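# 職場の置き菓子コーナー、代金が合わないときの管理方法

**Naidu**

職場の休憩室で置き菓子の当番をしています。業者のサービスではなく、社内でお菓子をまとめ買いし、食べた人が代金を箱に入れる方式です。前の当番から10月に引き継ぎました。利用しているのは23人です。

困っているのは、月末に締めると代金が足りないことです。先月は651円の不足でした。金額としては大きくないのですが、引き継ぎ前のノートを見ると毎月のように不足が出ていて、歴代の当番が自腹で埋めていたようです。私もそのまま埋めるべきなのか迷っています。

今のやり方は次のとおりです。

- 値段は商品ごとに違い、袋に小さなシールを貼っている
- 代金は貯金箱型の箱に入れる。お釣りは出ない
- 補充は気づいたときに当番がする
- 在庫の記録は月末に一度だけ

誰かがわざと払っていないとは思いたくないです。細かいお金がなくて「あとで入れよう」と思ったまま忘れている人が多いのではないかと考えています。カメラを付けるとか、名前を書かせるとか、そういう大げさなことはしたくありません。

それから、チョコレート類がすぐなくなるのに、せんべいや飴はずっと残っています。賞味期限が切れて捨てた分も不足に入っているかもしれません。同じようなことをしている職場の方、どう管理しているか教えてください。

---

**Binitz**

うちの事務所でも似た形で2年やっています。最初の半年は毎月合いませんでした。やってみて効果があったことを書きます。

まず、値段をそろえてください。商品ごとに値段が違うと、払う側も数える側も間違えます。うちは全部50円か100円のどちらかにして、棚を分けました。50円の棚に置くものは、仕入れ値が50円以下になるものだけです。シール貼りがなくなるので当番も楽になります。

次に、不足の中身を分けて考えてください。ノートに書くのは、期首の在庫、仕入れ、廃棄、期末の在庫、箱の中の現金です。

期首の在庫 + 仕入れ − 廃棄 − 期末の在庫 = 出た分

これを売値で計算して、箱の現金と比べます。廃棄を書いていないと、期限切れで捨てた分まで「未払い」に見えてしまいます。651円のうちいくらが本当の未払いなのか、今の記録では分からないはずです。月末だけでなく週に一度、同じ時間に数えるのをすすめます。うちは夕方5時に数えています。慣れれば10分かかりません。

お釣りについては、箱の横に両替用の小銭を置きました。10円玉は使わないので、50円玉と100円玉だけです。両替用のお金は元手とは別に記録します。混ぜるとまた分からなくなります。

自腹で埋めるのはやめたほうがいいです。埋めると帳簿の上では合っていることになり、次の当番に問題がそのまま渡ります。不足は不足として書いて、利用者全員に見えるところに貼ってください。責める文面にする必要はなく、「今月の差額 −651円」だけで十分です。うちは貼り出した翌月から差額が減りました。

残りやすい商品は仕入れないのが一番です。当番の好みや「いろいろあったほうがいい」という気持ちで買うと、たいてい残ります。

---

**Grivitz**

箱を透明にしたら直りました。以上です。

中が見えると入れ忘れに気づくみたいです。100均の容器で足ります。

---

**Gamum**

もう締め切った質問かもしれませんが、並べ方の話が出ていないので書いておきます。

前の職場で当番をしていたとき、大きな菓子かごに全部まとめて入れていました。これだと残りの数が外から分からず、下のほうに古いものがたまります。期限切れが出る原因はほとんどこれでした。引き出しも同じです。

段のついた棚やスタンドに替えて、1種類を1列に置くようにしたら、数えるのがとても早くなりました。補充するときは新しいものを奥、古いものを手前です。店と同じやり方です。全部の商品を並べる必要はなく、よく出るものだけ棚に出して、予備は戸棚にしまっておきます。戸棚の分は未開封の袋単位で数えればいいので、手間は増えません。

段つきのものなら、透明なアクリルのスタンドが使いやすいです。チョコバーくらいの大きさなら、横に寝かせて置けます。 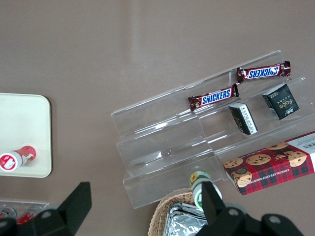

Naiduさんからはそのあと、まず値段を2種類にそろえて廃棄の欄を作り、差額の貼り出しは来月から試してみる、と返信がありました。それなら順番としてはいいと思います。一度に全部変えると、何が効いたのか分からなくなります。

補足をいくつか書きます。

**仕入れの量**
一度に買うのは、次に買い物へ行くまでに出る分だけにします。うちでは20個を上限にしていました。安いからと箱で買うと、夏場にチョコが溶けて廃棄になります。溶けたものは値引きしても出ません。

**値段の端数**
仕入れ値ぴったりで売ると、廃棄が出た時点で必ず赤字になります。1個につき数円でも上乗せして、その分を廃棄の穴埋めに使うと決めておくと、当番の持ち出しがなくなります。余ったお金の使い道も先に決めておいてください。うちは紙コップ代にしていました。

**電子マネーでの支払い**
個人の口座やアプリで受け取る方法は、うちではやめました。当番が代わるたびに連絡先を変えることになるし、個人のお金と混ざります。どうしても現金を持たない人が多いなら、月初めに500円を先払いしてもらい、表に印をつけていく方法もあります。ただ、名前を書くのが嫌だということなら合わないと思います。

**引き継ぎ**
当番を代わるときは、2人で一緒に在庫と現金を数えて、その数字をノートの最初に書きます。ここがずれたまま始まると、その後いくら丁寧に記録しても合いません。10月の引き継ぎのときに数えていなければ、今からでも一度数え直して、その日を新しい始まりにしてください。それより前の不足は調べても分からないので、区切りをつけていいと思います。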